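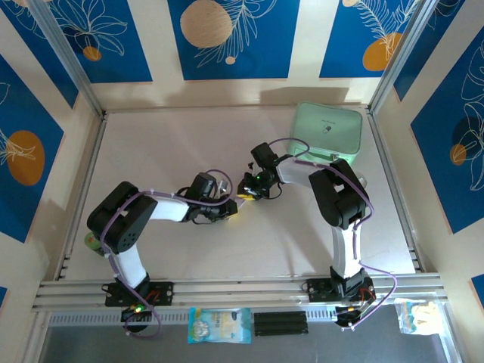

Paper folding at the Sivum work table. This page collects notes on the paper and the table itself. We keep the work surface pale and plain so that creases are easy to judge. The three walls around it are another matter. They have a blue and cream botanical pattern, which I picked out of the Naltia catalog, and I would pick it again. The mint-green case toward the back corner stays on the table most days.

The paper comes from Brunuveck in packs of 1000 sheets. It is a light grade and takes a fold well, but it also picks up every pinch and wrinkle.

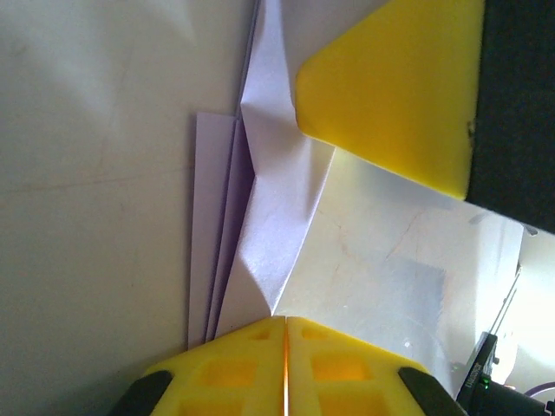 Page last changed: 28 Oct 2021

Narrow flaps on the left side, one over another, with a wider panel next to them. The wide panel has a diagonal fold and a good deal of creasing. A bone folder would flatten most of that, and so would a night under a heavy book.
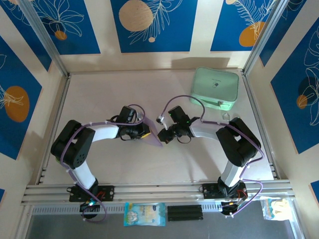
PANGARIBUAN, January. The mint-green one has a zipper and some small print on top. The see-through lavender triangle is plastic. I like it against the beige of the table. Snacks are allowed below the rail, and the light-blue packet with the cartoon is where it should be.

For anyone starting out, I suggest cutting the sheets down to 15 cm squares first. Larger sheets curl before the second fold, and

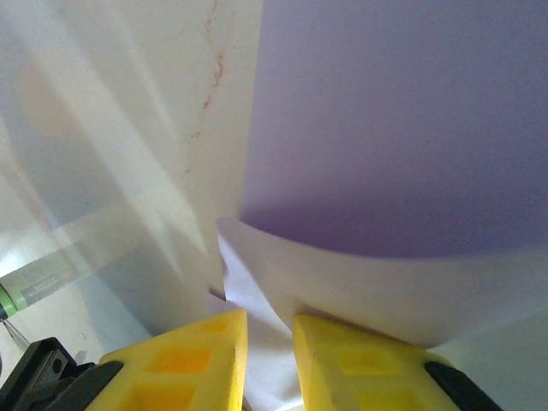

the lighter the paper, the worse it gets. Koen Meijer stores his flat in a drawer with a board on top. Mine stay in the wrapper until I need them.

Order number for the paper is 1534. Larger prints of these pictures can be had on request.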